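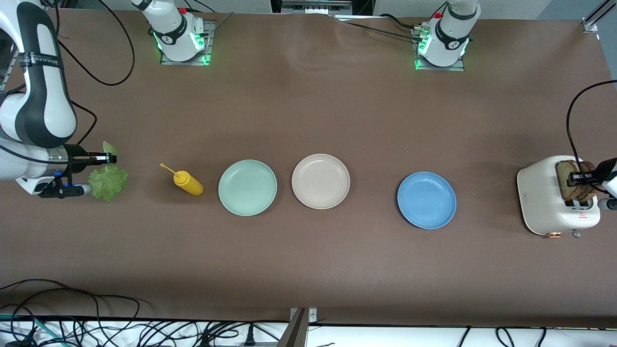
Flurside Robotics Club | Bench Notes and Opinions

Wipe the fingers first

Everyone who visits the bench wants to talk about the sandwich. Will it have mustard? Which plate? I would like to talk about crumbs, and I accept that this is why I eat lunch alone.

My position is that a cell with two arms and a toaster should be looked after like a kitchen, and we look after ours like a computer. Ifor Parri will spend an evening on software settings and then send the left gripper down onto toast with last month's toast still on its silver fingers. The right one handles lettuce, a vegetable that sheds.

So, my proposal, for the third time. Wipe both sets of fingers every 50 picks. Open and close each gripper 11 times with nothing in it and listen. Check that the cable loops have slack at full reach, especially the one that hangs over the table on the toaster side. Smooth the brown sheet, which has creases again, and put the plates back where the program believes they are.

It takes 16 minutes. Tegwen Jenkins says a proper calibration would make most of it unnecessary. Tegwen also says this about the dishes.

I'd add the wiring along the near side, where the black cables have formed a society of their own. Label both ends before unplugging anything. Skyrme tape is fine. The marker is in the drawer, or it was in June.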